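# Fliesenboden, Fugen und der Rest vom Wischwasser

Stand 2/18/20, Nachtrag zum Beitrag über die Küchenrenovierung.
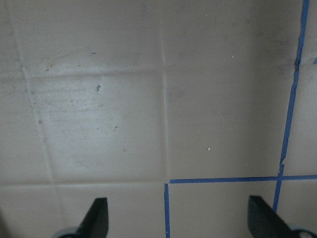 Wer matte Fliesen verlegt, muss mit Schlieren leben, schrieb ein Leser unter den letzten Beitrag, und mehr Reiniger mache es nur schlimmer. Er wische seit Jahren mit klarem Wasser und einem Schuss Alkohol und sehe keinen Grund, das zu ändern.

Dem ersten Teil widerspreche ich, dem zweiten nur halb. Der Boden in der Küche ist beigegrau, große quadratische Platten, matt, mit vertieften hellen Fugen. Das Material ist Feinsteinzeug von Stovamar, verlegt vor vier Jahren. Matt heißt bei diesem Belag: mikrorau. Die Oberfläche streut das Licht, solange nichts auf ihr liegt. Liegt ein Film darauf, glänzt die betroffene Platte stärker als ihre Nachbarn, und im Gegenlicht werden die Wischspuren sichtbar. Dazu kommen dunkle Krümel und Staub, die sich bevorzugt an der Fuge halten.

Beides sind getrennte Probleme. Krümel und Staub sind lose und gehören vor dem Wischen weg. Der Film ist gebunden und geht mit dem Besen nicht ab. In der Praxis werden sie gern in einem Arbeitsgang behandelt, und genau daraus entsteht ein guter Teil der Streifen: Der Mopp nimmt den losen Schmutz auf, verteilt ihn im Wasser und legt ihn beim nächsten Zug wieder ab.

## Woraus der Film besteht

Drei Quellen kommen in Frage.

Erstens Zementschleier. Nach dem Verfugen bleibt ein dünner mineralischer Belag zurück, der mit Wasser nicht zu lösen ist. Nach vier Jahren ist das bei täglich begangenen Flächen selten, in Ecken und unter Schränken aber noch möglich. Test: ein Tropfen verdünnter Zementschleierentferner an unauffälliger Stelle, kurz warten. Schäumt es leicht, ist Mineralisches da. Vorher die Fuge nässen, denn die Säure greift zementären Mörtel an.

Zweitens Pflegemittelreste. Viele Bodenreiniger enthalten wachsartige oder polymere Zusätze, die auf Holz und PVC sinnvoll sind. Feinsteinzeug nimmt davon so gut wie nichts auf. Die Zusätze bleiben oben liegen, und jede Reinigung legt eine Schicht dazu.

Drittens Fett. In der Küche schlägt sich Kochdunst auf dem Boden nieder, vor dem Herd am stärksten. Fettfilm bindet Staub und lässt sich mit dem Fingernagel leicht verschieben, ein Polymerfilm nicht.

Bei mir war es überwiegend Punkt zwei, vor dem Herd mit einem Anteil von Punkt drei. Ich hatte über ein Jahr lang Vernard Bodenpflege verwendet, und zwar nach Gefühl dosiert. Vorgesehen ist eine Verschlusskappe auf einen vollen Eimer. Ich lag deutlich darüber.

## Grundreinigung

Die Reihenfolge, wie ich sie jetzt einmal komplett durchgeführt habe:

1. Saugen mit Hartbodendüse, Bürstenkranz ausgefahren. Zuerst quer zu den Fugen, dann längs. Die vertieften Fugen halten feine Körnung zurück, die bei nur einer Richtung liegen bleibt.
2. Alkalischer Grundreiniger, 100 ml auf einen Eimer mit vier Litern lauwarmem Wasser. Satt auftragen, nicht auswringen.
3. 13 Minuten einwirken lassen. Die Fläche darf dabei nicht antrocknen, an der Heizung habe ich nachgelegt.
4. Mit weißem Pad bearbeiten. Schwarze und braune Pads sind zu grob und können auf matter Ware Glanzstellen hinterlassen.
5. Schmutzflotte mit dem Nasssauger aufnehmen. Wer keinen hat, nimmt Abzieher und Kehrschaufel und danach ein saugfähiges Tuch.
6. Zweimal mit klarem Wasser nachwischen, Wasser dazwischen wechseln.
7. Trocken nachziehen mit Mikrofaser.

Schritt 5 ist der lästigste und der entscheidende. Lässt man die Flotte antrocknen oder schiebt sie mit dem Mopp herum, ist der gelöste Film hinterher an anderer Stelle wieder da.

Ich habe abschnittsweise gearbeitet, jeweils so viel Fläche, wie ich im Knien erreiche. Vom Fenster zur Tür. Die Gesamtdauer betrug 155 Minuten ohne Möbelrücken. Das Regal neben der Spüle habe ich stehen lassen und hole es nach.

## Fugen

Die Fugen liegen etwas tiefer als die Fliesenoberfläche. Optisch gefällt mir das, beim Putzen ist es ein Nachteil. Das Wischwasser läuft hinein und bleibt stehen, der Schmutz setzt sich ab. Ein Flachmopp überbrückt die Fuge und erreicht den Grund kaum. Ein Fransenmopp kommt tiefer, ist aber beim Auswringen weniger kontrollierbar.

Ausprobiert habe ich eine schmale Fugenbürste von Tratov mit steifen Nylonborsten. Sie funktioniert, sofern man sie flach führt. Stellt man sie steil, federt sie an der Fliesenkante und spritzt. Drahtbürsten scheiden aus, der Abrieb lässt auf hellen Fugen graue Striche zurück.

Auf eine Imprägnierung verzichte ich vorerst. Sie würde die Saugfähigkeit des Mörtels senken, müsste aber auf völlig trockener Fuge aufgebracht und von der Fliese restlos abgenommen werden. Bleibt etwas liegen, hat man den nächsten Film. Falls ich es doch mache, dann im Sommer und nur vor dem Herd und der Spüle.

## Unterhaltsreinigung

Zum Einwand mit klarem Wasser und Alkohol: Auf einem filmfreien Boden reicht das für den Alltag oft aus. Alkohol beschleunigt das Abtrocknen und reduziert damit die Zeit, in der sich Kalkränder bilden. Fett löst die Mischung in der üblichen Verdünnung schlecht. Vor dem Herd verwende ich deshalb einen tensidhaltigen Neutralreiniger ohne Pflegezusatz, derzeit den von Zwane, mit dem Messbecher dosiert. Vom Alkohol auf größeren Flächen rate ich ohne offenes Fenster ab, bei offener Gasflamme ohnehin.

Das Wasser hier ist hart. Klares Wasser hinterlässt also ebenfalls Rückstände, nur andere. Nachtrocknen hilft dagegen mehr als jedes Mittel. Zwei Mikrofaserbezüge, einer feucht, einer trocken, und der trockene kommt sofort hinterher. Bezüge ohne Weichspüler waschen, der setzt die Fasern zu und überträgt sich auf den Boden.

Trocken gesaugt wird öfter als gewischt. Feine Körnung wirkt unter Schuhsohlen wie Schleifmittel. Der Fliese selbst macht das wenig, Gummiabrieb und dunkle Punkte setzen sich in der rauen Oberfläche aber fest und brauchen dann das Pad.

## Kontrolle

Von oben und bei Deckenlicht sieht fast jeder Boden sauber aus. Ich prüfe mit einer Taschenlampe, flach auf den Boden gelegt, Raum abgedunkelt. Streifen, Krümel und Schleier zeichnen sich dabei deutlich ab. Zweiter Test: ein Tropfen Wasser auf jede verdächtige Platte. Perlt er auf einer anders als auf der benachbarten, liegt dort noch etwas.

Offen ist der Bereich unter dem Regal, außerdem eine Platte nahe der Tür, auf der das Wasser nach der Grundreinigung immer noch ungleichmäßig steht. Dort teste ich als Nächstes auf Zementschleier. Wer zu Stovamar in matter Ausführung Erfahrungen mit sauren Reinigern hat, bitte mit Angabe der Verdünnung in die Kommentare.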